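Local Government Finance, Week 4 – Who Pays for the Library?

OK, picking up where we ran out of time. We'd got as far as the special district, and I promised you a proper walk through the Tirnel numbers, so let's do that.

Tirnel wants to keep its branch library open. The town board has two choices on the table. One is a flat parcel charge: every lot pays 90 dollars a year, whether there's a mansion on it or a trailer. The other is a property tax levy, where the bill goes up with the assessed value. Under the levy, a modest house pays 4 dollars a month and a big place out by Mostano pays a lot more.

Which one is fairer? Most of you said the levy last time, and I get it! But think about a retired couple in a house that has shot up in value. Their bill climbs and their income doesn't (we called this "asset rich, cash poor" in week 2 – look back at your notes).

Now the part people always mix up on the midterm. A charge and a tax are different animals in law. A charge has to be tied to a service the payer gets. If the board takes 100 dollars from a vacant lot and spends it on the library, a judge may well ask what the vacant lot got out of it. That was the whole fight in the Geraghty reading, so please read it again, footnotes too.

For next time:
Read the Gevance budget packet, revenue pages only. Skip the pension tables, we get to those in July.
Write 200 words on which option you'd vote for if you owned a small store in Tirnel. Pick a side – I don't mind which.
Bring a calculator. Phones are fine.

Problem set is due Wed 12 June, on paper, in the box by my door.
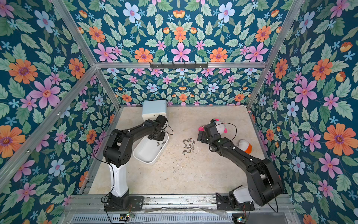
Two robot arms in an enclosure with floral wallpaper.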